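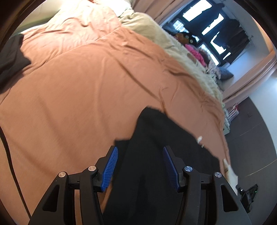 Practical Faith, Session 4: Giving It Away
Melilside evening course, notes to take home

54 shares
2 comments

Read before the session: Mark 12:41-44 and 2 Corinthians 8 and 9. They're short. Last term several people told me they had "skimmed" Mark, which at four verses takes some doing.

1. The tithe

A tenth, in round terms. The Old Testament arrangements were more complicated than that, with different tithes for different purposes, and scholars still argue over how they fitted together. What most of us want to know is whether it's a tenth before or after tax. I've been asked this at every course I have ever taught, usually by someone holding a pen. Paul doesn't give a percentage to the Corinthians. He asks for willingness, and you can't work that out on a calculator.

2. The widow's two coins

Usually preached as a story about generosity. Look at what comes just before it, though (Mark 12:38-40), where Jesus has been talking about religious men who devour widows' houses. Some readers think he is praising her. Others think he is lamenting a system that let her go home with nothing. Bring a view. You're allowed to change it over the biscuits.

3. Giving to people you can see

The church at Iltthorpe once collected £441 for a well overseas on the same morning that it voted against opening the hall on cold nights, the worry being the carpet. I was there and I voted with the carpet. We'll spend a good half of the session on this, so please come ready to be uncomfortable in company.

Matthew 6 says to give in secret. Matthew 5 says to let your light shine before others. Both are in the same sermon. Discuss, preferably without raising your voice.

4. For the week

Keep a note of every time you are asked for money or time, and what you said. Include the excuses. "I've no change on me" counts, and so does crossing the road.

Then give something away that you would rather have kept. A jumper you've hated since Christmas doesn't qualify.

We start at 7.30 in the Fuchs Room, up the back stairs. The heating is on a timer and the timer has its own theology, so bring a coat.

Next session: Fasting. There will be no biscuits.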